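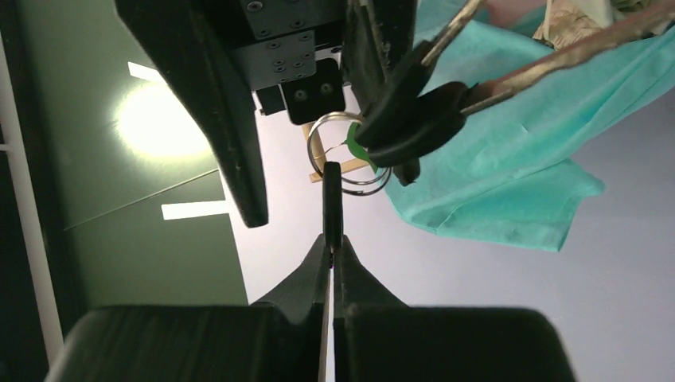

Tornthorpe Hall · Robot Care Group

Welcome, and thank you for finding your way to our little corner of the Tornthorpe School website! We are the group that looks after the school's two-arm robot cell, which most people here know as Sonon, and we'd like to tell you a bit about who we are and how we spend our time (a good deal of it, we admit, on our knees looking for a dropped screw).

The school opened in 1873 and has had a workshop of one kind or another for most of its life. The robot cell is a newer arrival. Aishwarya Pillai, who leads the group, set it up with a handful of students one April, and she still has the first wiring sketch pinned over her desk. She had spent years keeping factory machines running before she came to teach, and she likes to say that a robot is mostly cables with a few opinions attached.

Setting up the cell goes by the Verkemer sheet, our own checklist, named after the room where it was written. It has 49 lines on it now. You begin with the arms parked and the power off, go over every bracket screw by hand, and follow each cable from one end to the other, feeling for pinches. Then the power comes on, both arms are sent slowly to their home positions, and the grippers are opened and closed until we're happy that the fingertips come together evenly.

After that come the handling checks, which are everybody's favorite part. We keep a box of ordinary things for the grippers to work with, and new members are always welcome to bring something in for it! 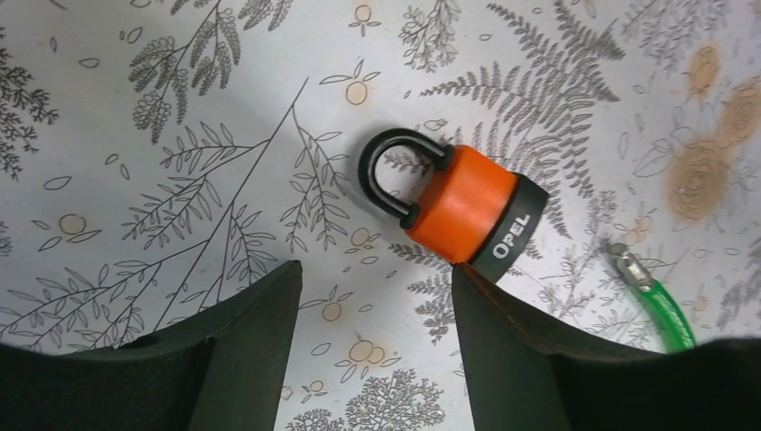

Orange and black padlock at the fingertips, on the leafy tabletop.

Fingers and pads get the most attention from us week to week. We wipe them down, look along the inner faces for wear, and write up anything odd in the log. Every 200 hours of running we do what we call the Baek service, when the gripper screws are checked again and the cable ties that have gone stiff are cut off and replaced. It takes a whole afternoon, and there is usually cake.

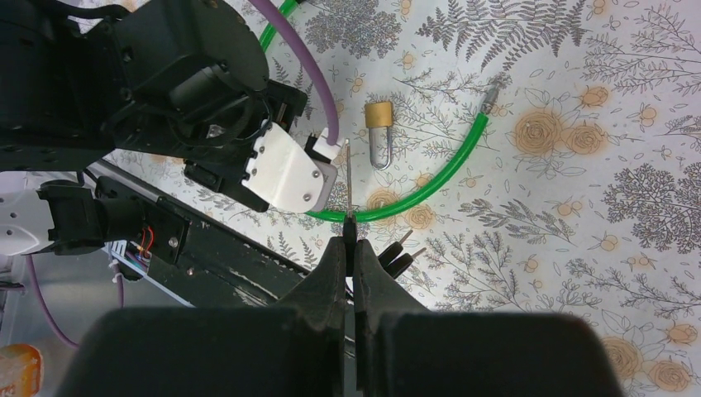 Two arms over the table, with the green tube looped around a small glass vial.

You don't need any experience to join us. Students come in knowing nothing about motors, and after a while they are the ones telling us that a cable is running too tight around a joint. Parents and neighbors with a steady hand and some patience are very welcome too. Just ask for Aishwarya at the front office, and wear sleeves you can roll up.

Page last updated 2022-10-03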